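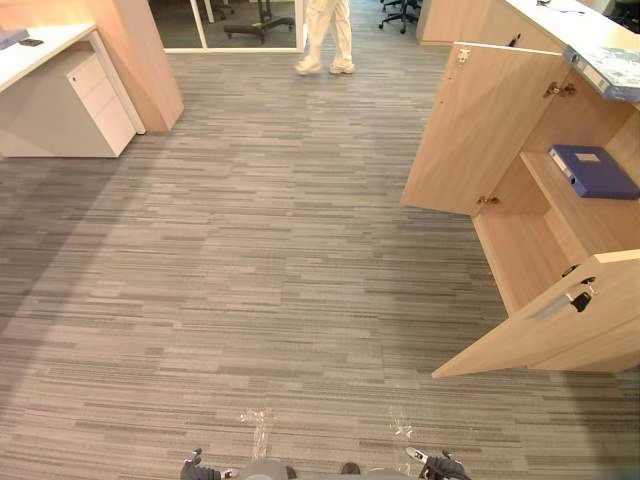 The labels took longer than the lifting, according to Coralie Nepia, and the lifting would have gone faster if the old labels had matched the index. Most of them did not.

Gestovley has moved its active paper records out of the basement store at Flundwood and into the low cabinets on the main office floor. The transfer covers 459 file boxes and closes the first part of a records plan approved last year. The basement room goes back to the building owner in September.

Jul 16, 2026

The floor was already fitted with wood-finish cabinets when the plan was drawn up. Until this month they held stationery, spare cables and printed brochures for product lines that are no longer sold. The brochures were recycled. The stationery went to one supply point near the copier, and the cables were sorted by connector type and cut back to a single tray.

Each cabinet has been assigned to one department and one series of records. Contracts are closest to the meeting rooms, followed by purchasing, site surveys and personnel files. Personnel cabinets stay locked, and the keys are signed out at the front desk. Boxes are placed on the shelf first. The bottom compartment is used only when the shelf above it is full, and loose paper may not be stored in either. 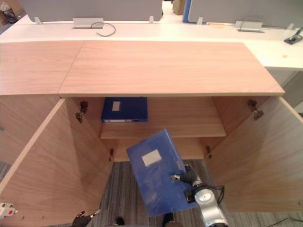
The same rule applies to boxes that come back after use. A box returns to the cabinet it came from, even if there is space in one closer to the desk of the person returning it. During a two-week trial in the purchasing section, misplaced boxes were the main cause of failed searches. Missing boxes were rare.

Labels now carry the department code, the series number, the first and last year covered, and the review date. Handwritten labels are accepted for 15 days and must then be replaced with a printed one. The index is kept as a shared spreadsheet. A move to the Stornov records system was considered and put off until the paper has been reviewed in full.

Plastic file boxes were kept in preference to cardboard. Cardboard stored in the basement had softened at the corners, and several lids no longer closed. Mixed shades of blue remain in use, and color has no meaning in the index.
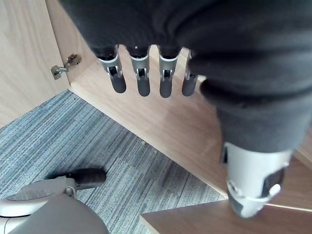 Rawiri Hollis would have liked a second shelf in every cabinet, and said the space below the existing one will be awkward for anyone who has to reach it more than once a day. The request has been passed to Partington, the office fit-out contractor, with a question about load limits. No price has been received.

Weight is the open technical point. A full box of bound contracts is much heavier than a box of survey sheets, and the shelves were specified for general office use. Until Partington replies, contract boxes are filled to three quarters and the remainder goes into a second box under the same series number with the suffix B. 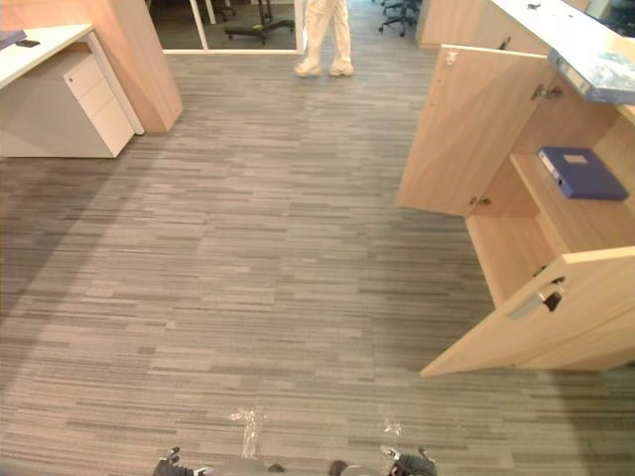 4 min read

Aisles between the desks and the cabinets must be kept clear at all times, with doors closed after use. Open doors reduce the walking width and were raised as a concern in the last safety check. Drawer pedestals stay under the desks and are for personal items and current work only.

The next part of the plan deals with 657 boxes of closed records held off site. Departments will receive their lists in September and will mark each box to keep, scan or destroy. Boxes with no reply stay where they are, and the storage charge goes to the department named on the label.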